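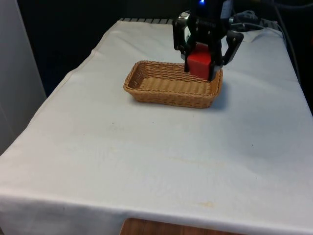 Drilby > News > Besness

The toy library is back at the hall on Friday, 1st December, and I for one can't wait! We've been shut since June while the floor was done, so the blocks, puzzles and train track have all been living in my spare room (and on my landing, and under my bed).

I've spent the week sorting the lot into baskets. We had 608 wooden and plastic bits at the last stocktake and I'm fairly sure there are more now — things breed in the dark. Blocks are going in the shallow wicker baskets this time, so little ones can see what's in there without tipping it all over the floor. Well, we can hope.

Doors open at 2 and we'll pack up at 4. Joining is free for Besness families and there are some 71 of you on the list already. Hesow Bakery is sending buns. If you've still got a bag of ours from before the summer, please bring it along, no fines, no telling off — the Ní Mhurchú marble run especially, as it's missing its bottom half.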